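Tips for recording tidy-up episodes on the small table

These notes are for people who record with the arm at home or in a small workshop. I wrote them in September, after the first 2000 episodes for our Ketum set, and I corrected some things later.

**Before you start**

- Wipe the table top with a damp cloth and let it dry. Crumbs and dust change how light things slide.
- Fix the camera stand with a clamp and pull it a little with your hand. If it moves, tighten again.
- Lead the cables so that the arm can make its full reach without pulling them.
- Close the curtains. Sun that comes and goes spoils a long session more than a weak lamp does.

**Choosing the things**

Kitchen toys and small household rubbish are good material. Mix hard and soft, round and square. Paper balls are cheap and very useful, but make new ones often, as each grip presses them flatter. Foam is easy to grasp, so do not let it be in every episode or the policy learns only the easy case.
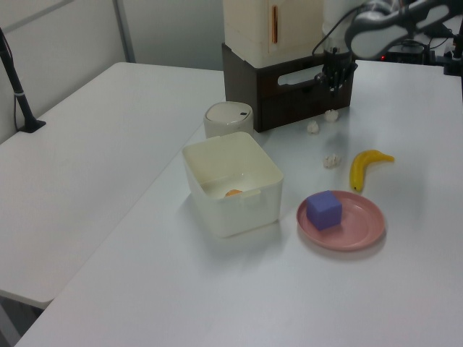 Change the places of the things after each episode, also the bin and the plate. I was lazy with this at first, and the model learned to go always to the same corner. Now I throw a die for the start position of the bin.

**While you record**

- Move the arm at one calm speed. If you hesitate over a thing, the model will hesitate too.
- Keep some episodes where you miss and grasp again, about 8 in each hundred.
- Stop after 40 episodes and drink a tea. Tired hands make bad examples.

**Afterwards**

Watch the recordings on the same evening and write the label at once, for example "paper in the bin". Use the same words every time. The Bennani sheet has our list. Copy everything to the Cirotitz disk before you delete anything from the laptop.

We want 3000 for the next round.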